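Funded Work | Progress Reports

Home Our Work Grants Reports Get in Touch

Haslam Night Linen Project: progress report to the Plado Fund, December

Dear friends at Plado,

It hardly seems possible that we are already halfway through the year you made possible for us, and I want to begin by thanking you again, warmly, for the grant and for your patience with our slow start. The lease on the Wutemer Street building took longer to sign than we had hoped (the old boiler was the sticking point), but we have been open since the end of summer and the place feels like home now.

As you will remember, we set out to lend clean bedding to families in Haslam who are caring for a sick or elderly relative at home. We planned for 200 households over the year and have reached 12 streets so far, with the Skorkosetti apartments next on our list. Requests come in mostly through the clinic, and lately through neighbors telling neighbors, which pleases us more than I can say.

Money first, I suppose. Spending is on track except for hot water, which has run over. We moved $1000 from the printing line to cover it, as we agreed on the phone, and we don't expect to ask for more. The delivery van needed new brakes – a dull expense, but a necessary one.

We did get one thing wrong. Our first loan period was 5 days, and families told us, very kindly, that it was far too short when somebody is up three times a night. Loans now run for two weeks, and we have bought extra flat sheets to keep the shelves from going bare.
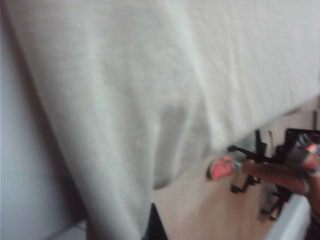 What happens to bedding that is too worn to lend again? We cut it down for cleaning cloths, and the better pieces go to the animal shelter, which always seems glad of them.

In the coming months we hope to begin evening deliveries, up to 8 p.m., for families who work during the day. We would love to have you visit in the spring, and there will certainly be coffee – probably too much cake as well.

With real gratitude,
The Haslam Night Linen Project

Contact us | © Haslam Night Linen Project | Back to top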